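Lindqvist Indidcombe
Cable and Cord Storage

Home > Products > Reels and Spools > Pistton Storage Reel

Pistton Storage Reel

Overview

The Pistton is an open storage reel for flexible cable, cord and light rope. It is made for maintenance departments, theaters, schools and exhibition halls where lengths of cable are taken out, used for a day or a week, and returned to the shelf. The reel has no motor, brake or electrical parts of its own. It is supplied empty and may be filled with any cable that falls within the limits given on this page.

The Pistton is offered in two versions. The Standard version is intended for use on a shelf, bench or floor. The Lukia version has the same body and adds a steel stand with a folding crank handle, so that one person can wind and unwind a full reel without lifting it.

Specifications

Overall diameter: 15 inches
Width between flanges: 10 inches
Center bore: accepts the Lukia stand axle and most one-inch bars
Storage temperature: 15 to 120 degrees Fahrenheit
Weight, empty: 4 pounds (Standard), 11 pounds (Lukia, with stand)
Order unit: one reel; cartons of six on request

Winding and Handling

Cable should be wound under light, even tension, starting at one flange and working across to the other. Tight winding over a kink may damage the conductors and should be avoided. When the reel is nearly full, leave the last inch below the rim clear so that the outer turns do not slip over the edge.

The free end should be secured before the reel is moved. Two fabric ties are supplied with each reel for this purpose – replacement ties are listed under Accessories.

Extension cords must be fully unwound before they carry a load. A cord left on the reel while in use can retain heat, and the current rating printed on the cord applies only when it is laid out. Always follow the instructions of the cord manufacturer, and remove any cord with a cut or worn jacket from service.

Reels may be stored flat or upright. Upright reels should be chocked or placed in a rack. Do not stack filled reels more than three high.

Cleaning

Wipe with a damp cloth and mild soap. Do not use solvents, bleach or pressure washers. The axle of the Lukia stand should be wiped clean each January, or more often in dusty locations, and given one drop of light machine oil at each end.

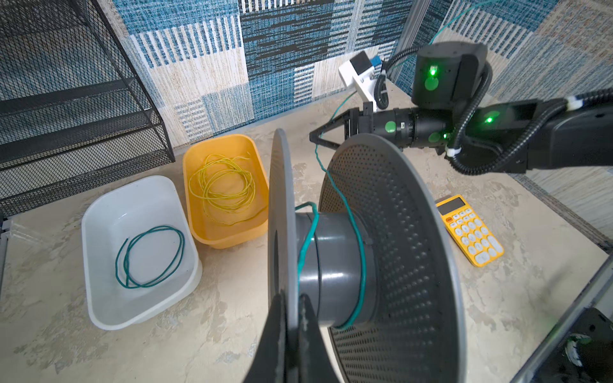 Gray spool with perforated flange and teal-green wire.

Accessories

Fabric ties, pack of 10
Write-on label holders, pack of 10
Lukia stand with crank handle (fits existing Standard reels)
Wall rack for four reels

Ordering and Delivery

Orders may be placed by purchase order, by telephone or through an approved dealer. Orders of 15 reels or more are shipped on a pallet, and the receiving address must be able to accept a truck delivery. Institutions ordering for several buildings may ask for split delivery at the time of purchase. Our warehouse holds up to 900 Standard reels for immediate shipment. The Lukia version is assembled to order and normally leaves the warehouse within 10 working days.

Warranty and Returns

The reel body is covered against defects in material and workmanship for five years from the date of purchase. The stand and handle are covered for two years. The warranty does not cover damage caused by overloading, dropping or outdoor storage.

Unused reels may be returned within 30 days in their original carton. Please obtain a return number before shipping.

Product questions should be directed to Lempi Ruotsalainen, Product Support, Lindqvist Indidcombe.

Page last revised October 18, 2023. Specifications are subject to change without notice.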